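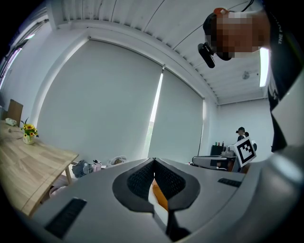 Home Projects Minutes Tool Booking Contact

Print | E-mail

RADETBRIDGE SHARED WORKSHOP
Gripper Build Group, minutes of the June meeting

Held in the main room. Meeting opened at 6:40 p.m. A quorum was present. Apologies were taken and are on the sign-in sheet.

1. Minutes of the last meeting

Accepted with one change. Under "Fasteners" the order should read M3 x 8 and M3 x 12. The M3 x 10 on the old sheet was a typing error and the bag has been returned.

2. Matters arising

The key to the filament cupboard is back on its hook. The band saw is still waiting for a blade and is not to be used for bracket stock. Members who still have hex drivers at home were asked to bring them in.

3. Frade hand grippers

Both hand units are assembled. The housing is now printed as two shells. Print weight for a full set of shells is 325 grams, which is over what was planned. It was agreed to leave the wall thickness alone until the units have had a month of use.

The finger pads were discussed at length. The textured pads grip better than the smooth ones on anything rounded, but the adhesive creeps at the notch. Bellon can supply the same pad material in a thinner sheet. Agreed to buy one sheet and try it on the right-hand unit only.

Trigger travel on the left unit is too long for members with small hands. A shorter link has been drawn and will be printed this week.

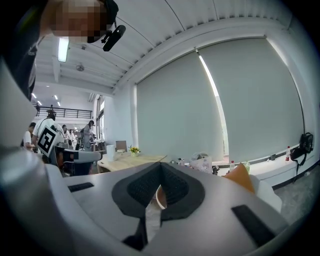 Minutes taken by R. Haldane

4. Camera and markers

The camera mount in the housing held up during the table work. There was one complaint that the body of the gripper takes up too much of the view. Moving the camera forward would mean a new front shell. Put off until the pad question is settled.

Marker cubes: the printed faces must be matte. Glossy label stock picks up the ceiling lights and tracking drops out. Anyone reprinting a face should use the file in the shared folder and check the scale with calipers before sticking it down. The side length of the pattern matters more than the cube itself.

The head-mounted units get warm at the forehead after long use. Members should stop when it bothers them. A softer front pad will be looked at.

5. Trial log

The log now has 162 entries, of which 112 are marked usable. Most of the rejected ones were lost when a cable was pulled or a marker went out of sight behind the other hand. Small items on the table gave the least trouble. Soft furnishings are harder, as the cushion gives when the fingers press down.

A member asked whether entries where the object was dropped should be kept. Agreed to keep them under their own tag and leave them out of the usable total.

Book and phone on the armchair stays on the task list for next time. Approach flat things from the edge, and do not use your own phone unless it has a case.

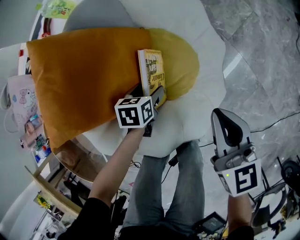 6. Plerkurari arm

The base plate has been drilled. The shoulder motor arrived with the wrong shaft key and has been sent back. Until the replacement comes there is nothing to mount the third gripper on, so that work is on hold. Wiring can go ahead on the bench. The wrist connector will be the same type as on the hand units, so that parts can be swapped.

A proposal to cut the forearm from aluminum tube was carried. The plywood version will be kept as a drilling template.

7. Money

The pad sheet and the replacement connectors were approved out of the parts fund. Shipping may take up to 2 weeks. Receipts go in the tray by the door with the project name written on them.

8. Housekeeping

Cables are to be coiled and taped at the end of each session. Chargers off at the wall. Please label drinks and food.

9. Any other business

There was a request for a Saturday-style open session for new members. To be raised again when the arm can move under power. No other business.

Meeting closed at 8:15 p.m.

Actions
- Print and fit short trigger link, left unit
- Order pad sheet from Bellon
- Upload corrected marker file with scale bar
- Chase shoulder motor
- Tag dropped-object entries in the log

Print | E-mail
Share (2) Comments (0)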